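The coat that skipped fashion week

Tostau sells one coat. It has sold other things in the past, including a skirt that Jarmila Dvořáček would prefer to forget, but for most of its life the label has been known for the Landa, a knee-length wool coat with a deep collar and no visible buttons. It costs £385 and comes in navy, grey and a dark red that changes slightly each year, depending on the mill.

Dvořáček cuts the patterns herself in a first-floor workroom in Plesummont, above a shop that sells lamps. She trained as a tailor, spent several years in the sample room of a larger house, and left when her job turned into answering emails. The label came a little later. She had made a coat for her sister and four of her sister's colleagues asked for the same one.

"I charged them far too little," she says. "Then I had to put the price up for the fifth one, and she was annoyed with me, and she was right." 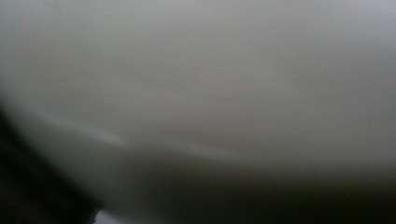 Most labels of this size follow the fashion calendar even when it does them no good. They make a small collection, rent a room during the shows, send out invitations and hope that a buyer will walk in between two bigger appointments. Tostau did this for two seasons. The first time, the coats arrived creased from the train and were steamed in a hotel bathroom. The second time they hung properly, a stylist borrowed three of them, and one came back with make-up on the collar.

The orders that followed did not cover the room. Dvořáček still has the spreadsheet, and she brings it up without being asked. Hire, travel, printing, two models for an afternoon, a hairdresser, flowers. She thinks the flowers were a mistake. She also paid for a photographer whose pictures were very dark and showed a great deal of staircase.

So she stopped going. On 24 August 2020 she sent a short message to everyone who had ever bought a coat, saying that there would be no autumn presentation and that orders were open until the cloth ran out. The cloth ran out in October. That was the first year the label made money, though she is careful to say that it was a strange year for everybody and she would not read too much into it.

The coat itself has changed less than its owners tend to think. The collar was made wider after the first winter. The pockets were moved back by a finger's width when customers complained that their elbows stuck out. The lining used to be viscose and is now a heavier twill, which slides less well over a jumper but lasts longer at the armhole, where the old one always tore first. 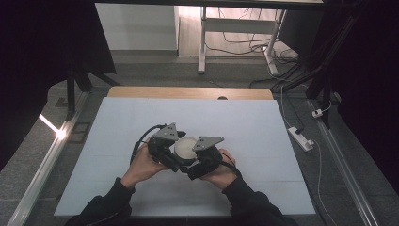
Photograph: Tostau

Sewing is done at Dimitriou, a family factory on the edge of town that used to make uniforms for hotels and now takes on small runs. It is a low building with a good canteen. Dvořáček goes over on the first morning of each batch and stays until the first coat is finished and pressed. She tries it on, sits down in it, stands up, puts her keys in the pocket and walks to the car park and back. If it passes, she goes home.

The factory was not keen at first. A hidden front fastening takes longer to sew than an ordinary one, and the machinists were paid by the piece. The first batch was late and some of the plackets rippled. After an argument which both sides describe as polite, the rate was changed and the placket was redrawn with a little more room at the top. It still takes 45 minutes to put the front of one coat together, and there is no way of hurrying it that does not show.

Customers send the coats back for repair, and that has become a second business of sorts. Hems come down, linings go, dogs get hold of sleeves. Tostau charges for parts and a flat rate for labour, and it mends coats bought second-hand on the same terms. Dvořáček likes seeing them again. She can tell who cycles and who carries a bag on one shoulder by where the wool has gone thin.
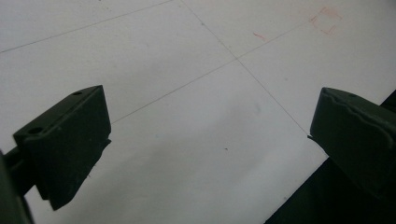 The pattern for the Landa is kept on card, in a hanging file behind the door, and there is also a digital version that Dimitriou uses for laying out the larger batches. Dvořáček draws every change by hand first. She says she can't judge a curve on a screen, and that a shoulder looks right there at almost any angle. Thin, straight lines on a flat white surface, of the kind seen in the picture, are where she would start any new piece: a line for the grain, a line square to it, and everything else measured out from those two. The curves go in last. A new sleeve can take her a week, and most of that is spent sewing it up in calico and unpicking it again.

She has been asked to do other things with the name. A department store wanted a cheaper version in a wool blend, with buttons. A film costume department asked for six coats in ten days and got two. An online retailer offered to take the whole of one winter's stock at a discount, and she thought about that for longer than she now admits to her accountant. In the end she said no, mostly on account of the returns policy, under which coats could be worn for a month and sent back.

What she would like to make is a summer coat. There is a sample on the rail, unlined, in a dry cotton the colour of string. It has the Landa collar, and the collar is the problem. In wool it stands up on its own. In cotton it falls over by lunchtime, and stiffening it makes the wearer look as if she has hurt her neck. There have been five attempts. The latest has a strip of horsehair along the fold and is better, though she doesn't think she would pay money for it.
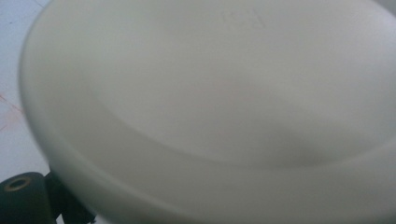 Off-white and matt, with a rounded rim.

Tostau has now made 932 coats. Each has a number written in ink on the label inside the left pocket, and Dvořáček keeps the matching list in a notebook, with the size, the colour and the name of the first buyer. Some entries have a second name added, and a few have a third. One navy coat has been through a mother, a daughter and the daughter's flatmate, and has had its lining replaced each time.

Orders for the coming winter open as soon as the dark red arrives. The mill has sent a swatch, which is browner than last year's, and she has asked for another.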